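Limescale marks on glasses and plates from the dishwasher - hard water area
Tultdale Household Help > Kitchen > Washing up

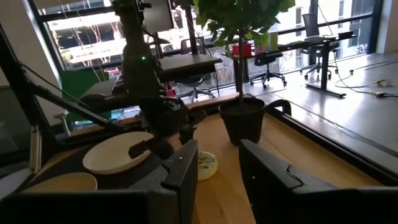

We moved to Tultdale in August and since then everything that comes out of the dishwasher has a white film on it. The glasses are worst but the plates have it too, and the cutlery has spots. I can scrape some of it off the glasses with a fingernail.

The machine is a Jetora, left by the people before us, with no manual. It is on the 50 degree programme most nights. I use all-in-one tablets which say they have salt and rinse aid in them, so I have never put salt in separately. In our last house we had soft water and never gave it a thought.

I have tried:
- a different make of tablet
- cleaning the filter
- a cup of white vinegar in the top rack, which helped for one wash

Is the machine on its way out or is it just the water? I don't want to pay for a callout if it is something I can do at home.

Posted by Imelda Manalastas

Pieter Verstraete
Member, Tultdale

It is the water. I had the same film when I moved here and it was gone in 2 weeks once I set the machine up properly.

There is a softener built into the bottom of most dishwashers and it needs its own salt. The salt in an all-in-one tablet doesn't go into the softener, it only works in the wash itself, and with water as hard as ours that isn't enough. Look for a large screw cap in the floor of the machine, usually under the bottom rack. Take the rack out, unscrew the cap and see what is in there. If it has never been used it may be dry, in which case fill it with water first. You only do that once. Then pour in dishwasher salt until it is full. Some water will come out over the top as you pour. Wipe up the grains round the opening, screw the cap down tight and run a rinse straight away with nothing in the racks, because salt left lying on the steel will mark it.

Don't use table salt or cooking salt. They have other things added and the fine grains clog.

After that you have to tell the machine how hard the water is. On my Jetora the setting goes up to 9 and it came from the shop on a low number. I have it on 8. Yours may be an older model with different buttons, so look for the model number on the edge of the door and find the manual from that. The water company will give you the hardness for your postcode.

Fill the rinse aid as well and turn it up a step if you still get spots on the cutlery.

For the film that is already there, soak the glasses in warm water with citric acid for half an hour and rinse them well. If a glass is still cloudy after that, the surface has been etched and it won't come back. Anything with a gold or painted rim should be kept out of the acid.

villard_road

Check the spray arms. Ours had bits of scale in the holes and the top rack was barely getting any water. They pull off or unscrew, then you poke the holes out with a cocktail stick. Also don't put plates in so close that they touch.

Navarro
Member

Just wash them by hand, it's quicker. Dishwashers are a waste of money in this area, they all fur up in the end.

Comments

Imelda Manalastas: Found the cap, and it was dry as Pieter said. Filled it and set it to 8. Will do the citric acid at the weekend.

Pieter Verstraete: Good. Keep an eye on the salt light - if the bulb has gone you won't get a warning, so look under the cap now and then.

kettle_and_toast: Can you still use the all-in-one tablets after this?

Pieter Verstraete: Yes, they do no harm. I went back to plain ones to save a bit.

Imelda Manalastas: Glasses are clear now apart from two old ones. Thank you all.

Related posts
Tea stains inside a steel flask
Washing machine smells of drains after a short wash
How often should you descale a kettle?
Dishwasher tablet not dissolving
Getting baked-on cheese off an oven dish

We use cookies to remember your login and to count visits. By carrying on you accept this. Cookie settings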